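Home Posts Replies Media About

Yolanda Pacheco
26 January 2020

Thread: rules we hold to when two arms work on one object, one holding and one inserting. Written up from the Asotora cell notes. Plugs and power strips are the running case, but most of it carries over to connectors in general.

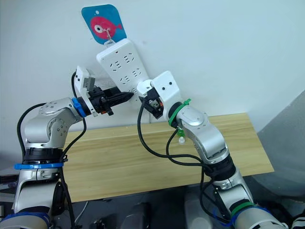
1/ Supply isolation

The strip under manipulation is never connected to a supply. Its own cord is removed or capped before it enters the cell, and the operator checks this by hand at the start of each session. A switched-off strip does not count as isolated. Neither does a tripped breaker.

2/ Scope of the usual standards

ISO 10218 covers the robot and its integration. ISO/TS 15066 covers collaborative operation. Neither will tell you how hard one arm may push on something the other arm is holding. You have to write that limit yourself and put it in the risk assessment.

3/ Assign roles before motion

One arm is the holder, the other is the inserter. The holder does not change its grasp while the plug is within contact distance. If the grasp has to change, the inserter backs out first. We had this as a recommendation until last May and then made it a rule.

4/ Force limits

Set them per arm and also for the pair. Two arms each under their own limit can still load the part between them well past what the housing will take. Log both wrists on the same clock. If your controller can't do that, reduce speed until the difference doesn't matter.

5/ Hanging fixtures

A strip on a hook can swing and rotate. Treat the hook as a locator only. The holding arm takes the insertion load and the hook takes the weight. Adhesive pads get a pull check before each session and are replaced on a schedule, whatever they look like.

6/ Grasp on the strip

Hold near the end, clear of the sockets in use. Fingers must not cover a socket the inserter may be sent to. Pressing the strip lightly against the wall is allowed and usually helps, provided the wall is in the collision model with its real stiffness. A rigid plane in the model and painted drywall in the cell will give you bad contact estimates.

7/ Grasp on the plug

Clamp the body, never the cord. Check finger pads for wear before the session. A plug that has rotated in the grasp by more than the tolerance gets put down and picked up again. No corrections in the air.

8/ Approach and retry

Stop short of the face, confirm alignment, then go in at contact speed. Three failed attempts and the program stops for a person. Deisy Muñoz went through 2810 logged insertions for us and found that nearly all the marked sockets came from the fourth try onward. The old limit was 13, so this was a cheap fix.

9/ Cable dressing

Leave enough slack for full wrist rotation, but not enough for a loop to reach the other arm's gripper. Run both arms through their extreme poses by hand-guiding and watch the loops, not the joints. Tie points are inspected weekly. A tie that has slid along the link is a finding and goes in the log.

10/ Marking the arms

Use colored bands or tags so that left and right can't be confused at the pendant. Same colors in the cell, in the software and in the paperwork. We had one near miss at Akcombe from a jog command sent to the wrong arm, and the labels in the interface were swapped.

11/ Floor and bench

Keep loose cables out of the area under the arms where possible. Anything that has to stay there goes in the cell drawing. If it isn't in the drawing, it gets moved before power-on.

12/ Consumables

Strips are retired at 300 insertions per socket position. Socket contacts loosen with use, so a tired strip makes your success rate look better than it is. Write the count on the back. Retired strips get their cords cut off and do not go back to the office.

13/ Reporting

State the strip model, insertion count at start, force limits, retry limit and whether a holding arm was used. Fixed-mount and arm-held results do not belong in one column. Our last Gernent batch was 899 trials and we had to split the table after the fact, which took longer than the trials.

14/ Open item: emergency stop behavior. If one arm stops, both stop. Agreed. Whether the grippers hold or release is still being argued over. Current rule is hold, with manual release by the operator. Lis runs it the other way for thin-walled parts. I'd like to see data from anyone who has tested both.

15/ The checklist version fits on one page. Reply if you want it and I'll post the text tomorrow.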